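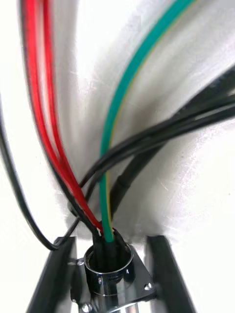 Two-Arm Harness Exercise, Part 2: Seating the Board Plug

Nilmont Robotics Club, build notes by Chie Sakai
Posted Thursday, November 12, 2020

Part 1 covered homing both arms and teaching the table plane. In this part a team of 4 students teaches the arms to handle the Oda harness and put its white plug into the board header. Allow one club session.

Before you start

Load the Hirard profile on both controllers. Set the speed limit to 30 percent and leave it there. Set the board in its frame on top of the white container and mark the container's position on the table with tape.
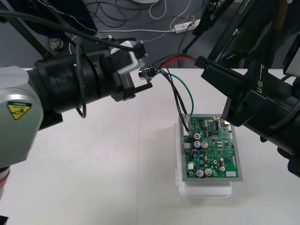 One student runs each arm. A third watches the cables and calls a stop if a wire goes tight. The fourth keeps the log.

Steps

1. Bring the left gripper in over the metal connector and close on the body. Keep the fingers clear of the wires.

2. Lift slowly until the harness hangs free of the board. Save this pose as LIFT.

3. Bring the right gripper in from the far side, fingers parallel to the top edge of the board. Save it as APPROACH.

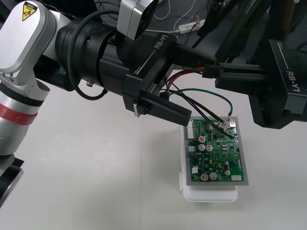

If the two wrists come too close at this point, rotate the left one outward and save APPROACH again. Do not raise the right arm to make room, as the plug angle will change.

4. Check the plug against the header from the wrist view. Correct sideways error first, then rotation.

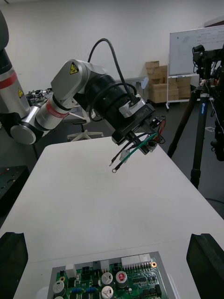
5. Lower in single steps. Stop at the first contact and read the force value. Above 735 on the Eltness readout, back off and repeat step 4.

6. Open the right gripper, retreat to APPROACH, and save the program under your team name.

Log every attempt, including the ones you stop early. Part 3 uses the same saved poses.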